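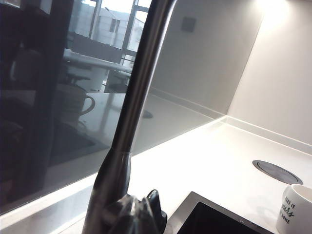

Drivers have been asking for the old route numbers back for as long as the bypass has been open, Dorothy Fairclough told the Peltholm Roads Heritage Association, and they will be glad to see them on a sign again.

August
By Sihan Jiang, Peltholm Roads Heritage Association

PELTHOLM - Signs marking the original alignment of State Route 113 will go up this month between Peltholm and Bakum, the Peltholm Roads Heritage Association announced. The signs will follow the two-lane road that carried most through traffic in the area before the bypass was built.

The marked route leaves downtown Peltholm on Mill Street, crosses the Tivent River on the old truss bridge, and runs through the farm country south of the river to the Bakum town line. All of it is still a public road and is open to cars all year. Trucks over the posted weight limit must stay on the bypass, as they do now.

Drivers will see brown signs with the words "Old 113" at each place where the early road turns off the present highway. Six larger panels will stand at pull-offs along the way. They tell about the filling stations, tourist cabins and diners that once served travelers, and each one carries a section of an early highway map.

"People my age remember sitting in a line of cars at the Tivent bridge every summer," said Qiuyue Peng, president of the association. "Younger people have driven the bypass all their lives and don't know the other road goes through. We would like them to try it."

The association worked out the route from county right-of-way books, oil company road maps and the memories of residents. In two places the first road was moved to ease a curve. At the Lu farm, south of the river, a short piece of the earliest pavement lies in a field beside the present road. It is on private land. A panel at the fence explains what it is, and visitors are asked to stay on the road side of the fence.

Money for the signs came from a county tourism grant and from members' gifts. The county road department will install the posts and take care of them. The association will pay to replace any panel that is damaged or stolen.

Work will start at the Peltholm end. Drivers should expect short stops near the Tivent bridge while crews set posts on the narrow shoulder. One lane will stay open at all times, and crews will be off the road by 4 p.m.

A printed guide to the route will be sold at the Peltholm library and at the Bakum town hall. It gives turn-by-turn directions in both directions, with a list of places to park and notes on which stretches have no shoulder. Lingyun Cheng drew the maps, and Ognjen Dumitrescu wrote the section on the bridge.

The association is also looking for photographs of the road before the bypass opened, mainly of the Bakum end, where few have been found. Pictures can be brought to the library during regular hours. They will be copied and returned to their owners.

Questions about the signs or the guide can be mailed to the Peltholm Roads Heritage Association, P.O. Box 1756, Peltholm.

Print this page
E-mail this page

Related items
Tivent Bridge Painting Complete
Where Old 113 Crossed the Railroad
Association Elects Officers
Road Map Swap Returns to Bakum Town Hall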